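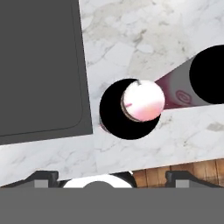 Simulated kitchen counter seen from above the gripper: upright cup with a ball in its opening, can on its side.

From: Nhung Tô
To: Larkmont simulation practice list
Date: Fri 2 August
Subject: Re: Draft section 4, starting states and recording of contact

Dear members,

Thank you to those who sent remarks on the draft. I am replying on the list to the message from Tariq Sial, as it raises the points on which most of the other remarks also turn. His text is quoted in part, with the working group's response after each passage.

Tariq Sial wrote:

> Section 4 asks that every simulated episode begin from a "valid and
> undisturbed" arrangement of objects. At Zalska we read this strictly
> and threw out every start in which two objects touch. Of the 741
> starting states in our kitchen set, 412 were left. The ones we lost
> were the ones our users had asked for.

The group did not intend this reading. The word "undisturbed" was carried over from the February text, where it applied to tabletop sets with one object each. It will be removed. Contact between objects is allowed at the start of an episode. Overlap of their solid shapes is not, beyond the tolerance that the site has declared in its settings file.

The render at the head of this message may help to fix the terms. The ball sits partly within the opening of the cup, overlaps the rim on the right as seen from above, and meets the can lying beyond it. Under the revised wording such a start is accepted if the solver reports resting contact and no object moves when the arm is held still for the settling period. A view from straight overhead cannot settle the matter by itself, and reviewers should not pass or reject a start on the picture alone. The contact report must be stored with it.

> Second, who decides what an object is called? Our people wrote "cup"
> and "can" for things that are very nearly the same shape from above.
> Another site may write "cylinder" for both. If the task text says
> "take the ball out of the cup", the name matters.

Agreed. Clause 4.3 will require that the name in the task text match the name in the asset list, letter for letter. Sites may keep a second list of everyday names for use in spoken commands, provided that each one points to a single asset in the episode. Where two assets could answer to the same name, the task text must tell them apart by position or by color. Lying on its side and standing upright are states and should be recorded as such. They do not form part of the name.

> Third, the wrist view. In our renders the fingers and part of the
> gripper body are always in the picture. One reviewer masked them out
> to get a cleaner view. I would like this forbidden, or at least
> written down when it is done.

The group prefers that it be written down. Masking is permitted in copies made for display – in slides, reports and the like – and the copy must be marked as altered. The recorded view that goes with the episode must be left as rendered, with the fingers in place. A policy trained on masked views and run on unmasked ones has been tested under conditions that the record does not show, and the results table must say so.

> Last, 21 days is short for sites that must re-render. Jin has the
> same difficulty, as I understand it.

The period of 21 days applies to the statement of conformity only. No site is asked to re-render within it. A site may file its statement with open items, listing the affected episodes by number, and close them at the next revision. Zalska may restore the starts it removed once the contact reports are attached. They should keep their original episode numbers. Please do not issue new ones, as the Zikivix index refers to the old numbers and will not be rebuilt before the next revision.

One point was not raised by Tariq Sial but appears in several other replies. Objects placed close to the edge of a counter are allowed. The draft says "fully supported", and this should be read to mean that the object stays at rest without help from the gripper. The wording will be made plainer.

Remarks on the revised clauses 4.1 to 4.3 should be sent to this list with the clause number in the subject line. Please quote only the passage to which you are replying.

Nhung Tô
Editor, section 4
Larkmont simulation practice group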